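Gripper trials in simulation: Thygesen two-finger jaws, round two

Posted August 26, 2025

We spent the summer trying out end effectors for the two-armed setup, all of it in the simulator before anything gets bolted on. The first round used the Omport jaws. For this one we moved to the Thygesen pair and kept the arms, the controller and the task list as they were, so that the two sets of results can be put side by side. Each run is scored by the Nurirport script on grasp, lift and placement. An operator drives both arms and gets one attempt per item, with no resets.

The ski room is the scene we use most. It has a long wooden table with a long object on it and some small ones, and that mix is hard on a short jaw. A ski has to be taken near the binding or it swings. A strap has to be picked up off a flat surface, where there is very little height to work with. Bowls and plates are easier if the fingers come in at the rim.

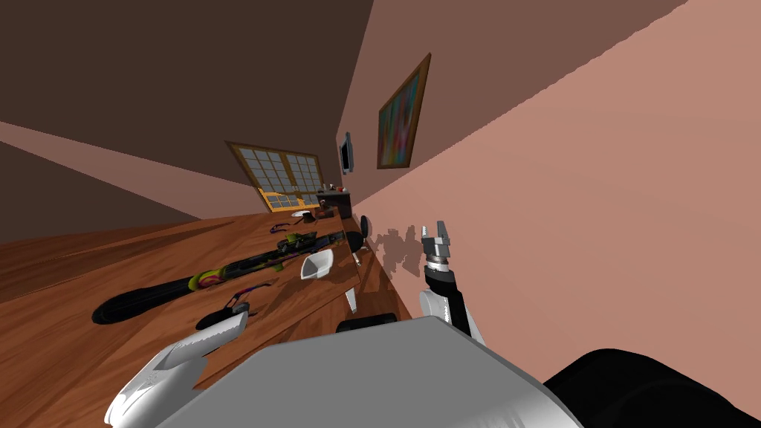 Camera placement made more difference than we planned for. With a level view, operators lined up the fingers by eye and were usually close. With a strongly tilted view they overshot toward the wall, and several asked for the shadows to be left on because a shadow gave them a second cue for distance. We left them on for all later runs. The tilted view stays in the test set at 27 runs, against 57 for the level one.

Results for the Thygesen jaws, by item:

Ski. Held in 6 of 7 attempts when taken at the binding. Taken near the tip, it turned in the jaws every time. Wider pads might fix this, and we have a set modeled but not yet tested.

Strap. The weakest result for both makes. The fingertips close above the strap unless the wrist is brought almost flat to the table. The Omport jaws did slightly better here because their tips are thinner.

Bowl. No trouble from either side of the table. Operators stopped asking for practice runs on this one after the first morning.

Plate. Works if one finger can get under the rim. Sliding the plate to the table edge first is slower but more reliable, and it needs the second arm to stay out of the way.

Controller lag was the same for both makes, as it should be. We did find that the Fakesitz hand controller sends a small extra close command when the trigger is released quickly. It showed up as a twitch in the log and cost us two bowl placements before we filtered it out. Those two runs are marked in the results file and have not been rescored.

Round three is set for September, with the wider pads and the same items. The level and tilted views will both be used again, and we will add a wrist camera on one side only.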